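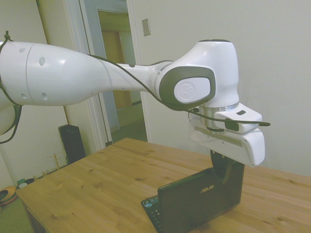

According to Zdeňka Kopecký, a laptop hinge wears out long before the screen does, and most owners blame the wrong part. Tibor Vida puts it down to dust.

Laptop hinge – the joint between lid and base. Usually 2 per machine, sometimes one long one across the back. Holds the lid at any angle by friction. Screen cable often runs through or beside it.

Types
Clip hinge: a pin gripped by a curled strip of steel. Cheap, common. Disc hinge: washers pressed together on a shaft, stiffer, found in heavier models. Fold-right-round designs use a double shaft, geared so both halves turn togther.

Wear
Grease dries, friction goes up, the screws pull out of the plastic. First sign is a creak or a gap at the corner of the lid. Opening from one corner makes it worse. A loose hinge is the other fault – lid drops back by itself.

Repair
Tightening the nut helps on some models. Torn screw posts are glued or rebuilt with epoxy. Vetness sold a repair kit for older machines, later dropped. Spares now mostly from Ronia, sold in left and right, not interchangable.

See also: Friction hinge; Screen cable; Caststead pattern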